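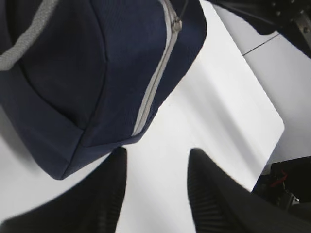
Zipper Season

Running late, both of us, the hallway still smelling like floor wax, and my partner already typing on her phone while walking. The Dreßler qualifier in 9 days. We had a lunch bag that would not open.

I should say it would open fine if you had hands. We had Fukik. Fukik was two arms and a pile of code we inherited from last year's seniors at Rondside, with comments in it like "dont touch this" and "ok touch this but only if it crashes." It crashed. We touched it.

The task sheet was one page. Open the bag, get the food in, close the bag. Three lines, big font, like something for little kids. Other years it was stacking cups. Brella, the team from across the river, had posted that they were done with theirs and moving on to speed. Speed! We were on the zipper pull. We'd been on the zipper pull since before winter break.

"It's soft," my partner said, dropping her backpack. "That's the whole problem. A cup stays a cup."

She was right and I was annoyed that she was right. You tell Fukik where the pull is and the bag leans. You tell it again, the bag leans the other way. The fabric folds up and the plan is for a bag that doesn't exist anymore. I had a page in my notebook that just said LEAN, underlined until the pen went through.

So. Teleop first, we decided. Drive both arms by hand, record it, let it learn from us. 200 runs was the goal. We had 20. Most of the 20 were me sweating.

I took the left arm, she took the right. Count of three. We never agreed if you go on three or after, so the left always got there early and sat waiting like a dog at a door.

"Hold the top. Just hold it."

"I'm holding it."

"You're pulling it."

"That's what holding is!"

She went in anyway. Past the zipper, down into the lining. I stopped breathing, which does nothing for the robot.

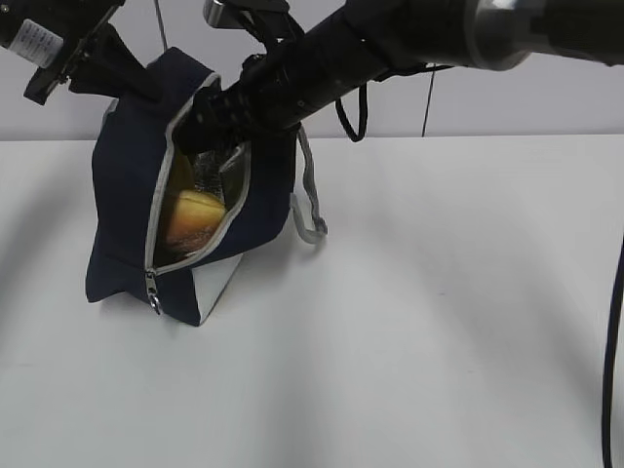

Let go a little on the left, came from the doorway. The coach, or maybe one of the freshmen, I didn't turn around. You two are fighting over it. One of you has to be the table.

Be the table. OK. I eased off. Whoever it was had already gone by the time I looked, and my partner was nodding at the bag like it had given the advice itself.

We ran it again. And again. I was the table. I was a pretty good table. My job was to keep the bag from going anywhere and not have ideas. Her job was everything else. It bugged me more than I want to put down, because in my head I was the driver, always had been, I was the one who got Fukik to wave at the open house in May and had parents clapping.

She missed the pull. Backed out. Missed it again.

"You want to switch?" I said.

"No."

"You can be the table."

"I don't want to be the table." Then, after a while, not looking up, "Do you mind being it?"

I said no. She saved the run.

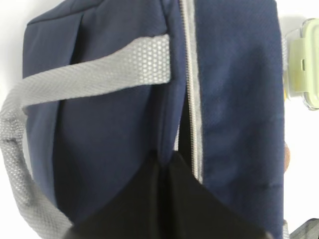 3 min read

The seniors used to say you could tell a bad demo by the sound. Motors doing that little whine when two arms want diffrent things. I'd heard it so much I thought it was just how Fukik sounded.

Later on, the building mostly dark, we had a run with no whine in it. I noticed because I could hear the vending machine down the hall. She had the right arm coming in slow and I wasn't helping. I wanted to help so bad. My thumb hurt from not helping.

"Don't," she said.

"I'm not."

"You're leaning."

I was leaning. Me, my actual body, in the chair, toward the bag. Same as the page in my notebook. I sat back.

She laughed, first time all week, and had to stop and start over from the top because laughing goes straight through the controller and out the arm. Reset. Left arm back, right arm up. Straighten the bag. Get the log going. Then we forgot to name the file so it saved as "untitled" and we lost a minute arguing about wether to rename it or just live with it.
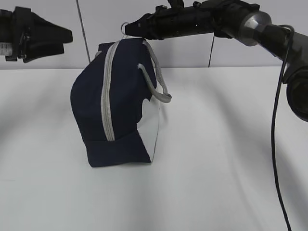 We lived with it. Untitled 2, untitled 3. My phone kept buzzing, my mom, was I eating, was anybody feeding us. I wrote back that we were working on lunch.

Brella put up another post. All caps, a stopwatch, a lot of comments. My partner read it out loud in a flat voice and then turned the phone face down.

"Again?" she said.

"Who's the table?"

She thought about it. She cracked her knuckles, rolled her chair around behind mine and bumped me over with it until I was sitting on the right side.

"On three," she said. "On it. Not after."

I put my hands on the controller and she started counting.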